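Small jars, tight lids and where to put them all

I have a thing about little jars. The glass ones with a silver screw lid, the size you'd get a serve of relish in. I can't put one in the recycling without a pang, and so over the years they've taken over a shelf, then a cupboard, then most of the bench in the shed. After a fairly brutal clean-out over the holidays I promised a few of you I'd write down how I store them, pack them and get the wretched lids off, so grab a cuppa.

Getting the old label off

Fill the sink with hot water, drop in a good slosh of dishwashing liquid and leave the jars under for as long as you can stand looking at them. Overnight is lovely if you don't need the sink. Most labels slide off in one piece. The gluey ones won't, and for those I mix bicarb and cooking oil into a paste, smear it on thickly and go and do something else. Come back, rub with an old face washer, wash again. I've tried eucalyptus oil too and it's brilliant on the stubborn stuff, though the kitchen smells like a chemist's for the rest of the day.

Relish labels from the Mitwood market are the worst I've ever met. I've no idea what that glue is. I gave up and painted over them!

Lids that smell

Pickle lids hang on to their smell forever, or they do at my place. Sunshine is the best fix I've found – upside down on the back step for a couple of dry days. If it's raining, pack the inside with dry bicarb and leave it in a paper bag. Don't soak metal lids for ages, they rust around the rim where the seal sits, and once that's started I only use them for screws and buttons.

Lids that won't budge

My grip isn't what it was, and I used to hand jars around the family like a pass-the-parcel. These days I do it in this order. First a wide rubber band round the lid, the sort that comes on a bunch of asparagus. Then a pair of rubber gloves, dry ones. Then the rim under the hot tap for a bit, and dry it properly before you try again or you'll just skid.

The other thing is to stop wrestling the jar up against your chest. Put it on the table, stand up close to the edge so you're over the top of it, and hold the jar low down with one hand while the other does the turning. You get your shoulders into it that way and the jar has got somewhere to sit if you lose hold of it.

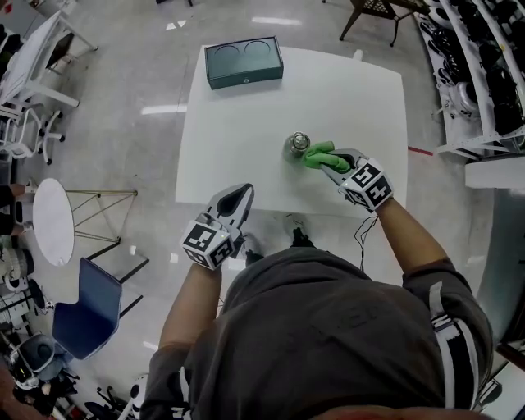 A clear table makes all the difference, by the way. I used to sort jars on the kitchen bench between the toaster and the fruit bowl and I broke one nearly every time. Now everything comes off the table first and I only have out the jars I'm dealing with plus whatever box they're going into. A pale tabletop is handy too, because you can see spilt cumin or a chip of glass straight away. If yours is dark timber, chuck an old white sheet over it.

Boxes with hollows

For the jars I care about (the spice blends, and the saffron I was given and am too scared to use) I like a box with proper hollows for them to sit in. They don't clink and they don't tip. I had a Garkano one for years that was meant for tea tins and it did beautifully until the hinge went.

If you can't find a box that fits, make the inside yourself. Cut a piece of dense foam to fill the box, stand the jar on it, trace around the base with a texta and cut just inside the line so it's snug. Go down around 3 cm. Any deeper and you'll be digging the jar out with a butter knife. I line the holes with felt when I'm feeling fancy, stuck down with PVA.

Check the clasp before you trust it. Pick the box up by the body the first few times, with a hand underneath, and see whether the lid stays down.

How many to keep

I've settled on 11 small jars on the pantry shelf and that's my lot. If a new one comes in and the shelf's full, one goes out to the shed or gets filled with something and given away. The 800 g honey jars live on the floor of the pantry in a crate, they're too heavy to go up high.

Labels again, but yours this time. Write on the jar and not on the lid. I learnt that after swapping the lids on paprika and cayenne, and we had a very lively goulash. The Bedent chalk pen I bought rubs off if you so much as look at it, so I'm back to masking tape and a biro. I put the month on as well. Anything that still says May when May comes round again gets a good sniff and usually gets tipped out.

And if you've got one of those old Vávra preserving jars with the wire still on it, please don't throw it away. I'm after a spare wire for mine, so leave me a note in the comments.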